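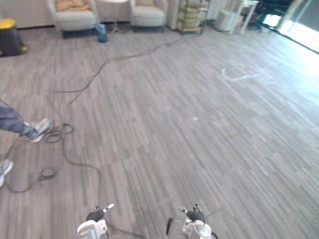
Sol gris façon bois et câble noir

Cherche programmateur ou programmatrice pour une émission d'entretiens (CDD, reprise en septembre)

Annonce mise en ligne le 28 janvier 2020

Bonjour ! Je produis et je présente Laneo, une émission d'entretiens filmés avec des sportifs, des comédiens, des chanteurs, parfois des gens qui ont été célèbres pendant trois semaines et qui ont très envie de raconter la suite. On est diffusés en ligne et repris par quelques chaînes locales, on en est à 154 épisodes, et je cherche quelqu'un pour s'occuper des invités avec moi. Jusqu'ici je le faisais presque toute seule, le soir, sur mon téléphone, et ça commence à se voir.

L'émission est fabriquée par Ramar, une petite société de production. Petite, c'est-à-dire que vous connaîtrez tout le monde au bout d'une matinée et qu'on vous demandera votre avis sur des choses qui ne sont pas dans votre fiche de poste (le générique, le titre, la couleur de mon pull).

Ce que vous ferez

Le cœur du travail, c'est de trouver les invités et de les convaincre. Donc lire beaucoup, la presse people comme les pages sport, repérer qui sort un livre, qui prend sa retraite, qui vient de passer un mois à se faire démolir sur les réseaux et n'a encore parlé à personne. Ensuite appeler les agents, les attachés de presse, les clubs, quelquefois la maman. Rappeler. Envoyer un mail très poli et rappeler encore.

Vous préparerez aussi un dossier pour chaque entretien, sept pages maximum parce qu'au-delà je ne lis plus. Je veux des dates vérifiées, les anciennes déclarations avec leur source, et les contradictions s'il y en a. J'insiste sur la vérification. On travaille sur des gens dont on raconte à peu près n'importe quoi, et une rumeur reprise par douze sites reste une rumeur. Si vous ne retrouvez pas l'origine d'une citation, vous me l'écrivez en rouge et je ne la pose pas à l'antenne, point.

Et puis il y a l'accueil le jour du tournage : le train, le café, l'invité qui arrive avec quatre personnes alors qu'on en attendait une, l'agent qui voudrait relire les questions (la réponse est non, mais il faut savoir la donner avec le sourire). On annonce volontiers les grands thèmes à l'avance. Les questions, jamais. Et on ne paie pas les entretiens, ça aussi il faudra le redire souvent.

Ce que je cherche chez vous

Une première expérience en programmation, en rédaction ou en relations presse, télé, radio, podcast, presse écrite, ça m'est égal. Un diplôme de journalisme est bienvenu mais je ne vais pas faire semblant, je n'en ai pas moi-même. Il faut écrire un français impeccable et se débrouiller vraiment bien en anglais au téléphone, on a pas mal d'échanges avec l'agence Rojanasak, qui représente plusieurs athlètes, et aussi avec le festival de Warkthorpe, où l'on enregistre des émissions spéciales en public.

Il faut de la discrétion. Vous entendrez des choses hors micro et elles restent hors micro. Si votre premier réflexe en croisant un footballeur est de sortir votre téléphone, je vous comprends tout à fait - mais ce poste va vous rendre malheureux !

Aimer le sport aide. Aimer les potins aussi, à condition de savoir lesquels on laisse au vestiaire.

Côté pratique

CDD à temps plein, à partir de septembre, pour toute la saison, avec quelques jours de passation payés avant l'été si vous êtes disponible. Le salaire dépend de l'expérience, on en parle dès le premier appel et pas au troisième entretien (j'ai trop détesté ça quand je cherchais du travail). Télétravail possible les jours sans tournage. Les soirées existent, surtout pendant les grandes compétitions, et elles sont récupérées. Les déplacements sont pris en charge par Ramar, billets achetés par la production, vous n'avancez rien.

Pour postuler

Envoyez un CV d'une page et, à la place de la lettre de motivation, trois idées d'invités pour Laneo. Pour chacun, quelques lignes : pourquoi cette personne, pourquoi maintenant, par qui vous passeriez pour la joindre, et la première question que vous lui poseriez. Évitez les idées du genre « la plus grande star du monde », tout le monde me la propose et elle ne m'a toujours pas rappelée. Un ancien arbitre, une doublure, un chroniqueur qui a claqué la porte en direct, voilà qui m'intéresse davantage.

Le tout par le formulaire de la page Recrutement de Ramar, en indiquant la référence 1021 dans l'objet. Vous recevrez une réponse sous 48 heures pour vous dire que c'est bien arrivé, puis une vraie réponse un peu plus tard, même négative. Les idées que vous m'envoyez restent les vôtres : si l'une d'elles me plaît et qu'on ne travaille pas ensemble, je vous demanderai la permission avant de m'en servir, et vous serez au générique.

Une question avant de vous lancer ? Même formulaire, même référence, et mettez « question » au début du message, je les lis en premier.

La productrice de Laneo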